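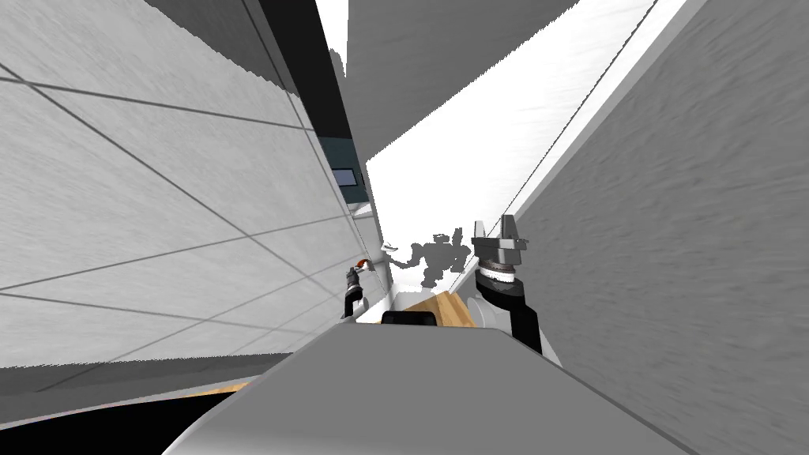 Simulation results from the Hladun project

The Hladun project has completed its first study of two-arm manipulation trained entirely in simulation. Led by Akinyi Athumani, the team rendered 3,000 practice runs in the Nunel simulator, changing the camera position, surface textures and lighting from one run to the next. A control policy trained on these runs was then compared with one trained from a single fixed viewpoint.

Each policy was given 200 test runs from camera angles it had not met in training. The varied-view policy completed 90 more of them than the fixed-view policy. Most of its remaining failures came at the moment of grasping – small objects far from the camera proved the hardest.

Bakari Mwakyusa will extend the tests to physical arms in January.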